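# Chapter 5: Leaving Care and Living Alone

When a young person leaves a children's home, the staff often speak of "the last day". In practice there are many last days. There is the last school morning, the last shared supper, the last night in the old bedroom. In this chapter we study the time which comes after them, and we ask what kind of help is useful during that time and who should give it.

Chapter 4 was about daily life inside the home. We saw there that a good home gives a child fixed hours, known faces and small duties. The same fixed hours can become a difficulty later. A person who has always been called to breakfast has had little practice in planning a breakfast, and a person whose letters were opened together with an adult may leave them unopened when she lives by herself.

Our main case is the Rirnetti house in Jikatville. It is a small home, and it has kept contact with its former residents for many years. In the oldest register there are 79 names. The house could reach 70 of these persons when it prepared its follow-up study, and their answers are used in several places below. The study was led by Lempi Lappalainen, who had earlier worked in the house as a night carer. Her method was simple. She sent one letter, waited until November, and then telephoned.

## 5.1 The first flat

Most of those who answered remembered the first flat better than the first job. They wrote about keys, noise from the stairs, and the cost of things. The house gives every leaver a starting grant of 3,485, paid in two parts. The first part is for the deposit and the second is for furniture and kitchen things. Several persons told that the second part was spent before they had bought anything to sleep on.

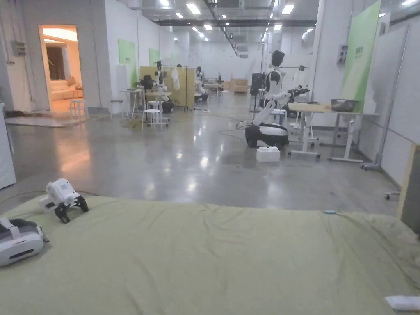
For this reason the house now goes through the grant together with the young person, line by line, before any money is paid. The adviser does not decide. She asks what is needed in the first week and what can wait, and she writes down the answers in the young person's own words. The paper is kept by the young person, and a copy stays at the house only if he or she agrees.

You should notice the difference between this talk and the leaving plan described in section 4.6. The plan is required and has a set form. The talk has no form, and it can be repeated as often as the young person wishes during the first year.

Before you continue to section 5.2, read again the definition of "aftercare" in Chapter 1 and compare it with the practice at Rirnetti. Make a note of the points where they do not agree. We will need these notes when we discuss visits and telephone contact.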